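Grondus land the rights to Tristeck fight film, cameras could roll next year

Another cage film on the way, then. Grondus have picked up the rights to Prenell, the fight drama that's been kicking around since before the lockdowns, and they want it in front of cameras next year. Word came out late on 19 December 2020, which is a funny time to drop news, but there we go.

Quick recap for anyone who missed the first round of this. Prenell is the name of a gym, not a fighter. Run-down place above a tyre shop, small-time MMA card, a coach who should have packed it in years ago and a lad who turns up wanting a fight in 12 weeks. That's more or less your plot. The script was doing the rounds back in November with a different company attached, Tristeck, who had it for a bit and then went very quiet. They're still down as producers. Grondus are paying for it and putting it out.
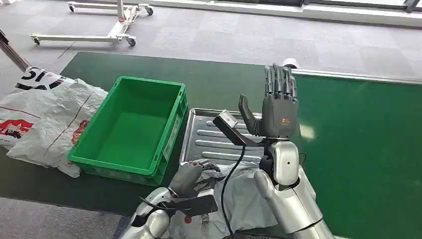 Bạch is not convinced, and wrote in within minutes of our first post to say that every fight film of the last 10 years has had the same coach, the same lad and the same rainy run up a hill, and that unless the fights are shot properly with long takes and no wobbling about, there's no point in making another one. Also wanted to know if there'd be any ground work in it or just people swinging at each other.

Fair question. The answer seems to be yes to the ground work. The notes sent out with the announcement talk about two full bouts shown start to finish, 3 rounds each, with the clock running as it would on the night. No cutting away to the crowd every four seconds. Whether that survives the edit is another matter, we've all heard that one before.

No cast yet. None. Plenty of names flying about online and we're not going to repeat them, most look like guesswork. What we do know is that the lead will have to do a full training camp before filming, and they're after somebody who can already grapple a bit. The coach part is meant to be the big one, lots of talking, not much running. Expect a well known face there.
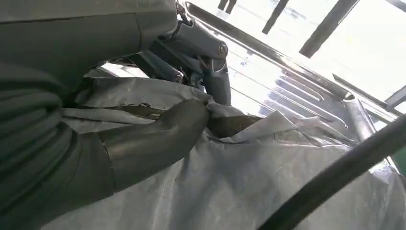
Budget is on the small side. Most of it will be shot indoors, gym and changing rooms mainly, with one bigger hall needed for the final card. Tristeck had wanted a real event with a paying crowd for that, filmed between the proper fights. Hard to see it happening at the minute with venues shut, and Grondus haven't said either way. Could be done with a few rows of extras and clever lighting. Could look cheap too.

The ending has been changed, apparantly. Early readers of the script said the lad lost on points and that was that, lights off, everyone home. The new draft has him pulling out of the fight altogether, or so we hear. Not sure what to make of that. Brave if they stick to it.

As for when you'll see it, don't hold your breath. Filming would take 10 weeks if they get a clear run, then the edit, then a slot in cinemas if their are any open. A streaming release hasn't been ruled out.

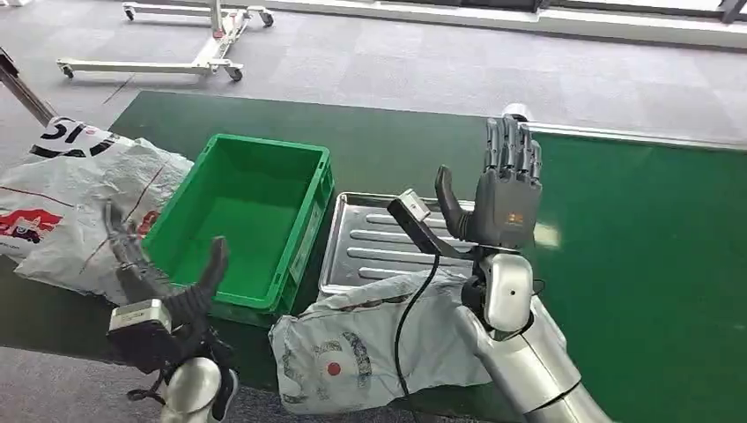 Two robotic hands over a green work surface.

More on casting when we get it. Comments are open below, keep it clean please.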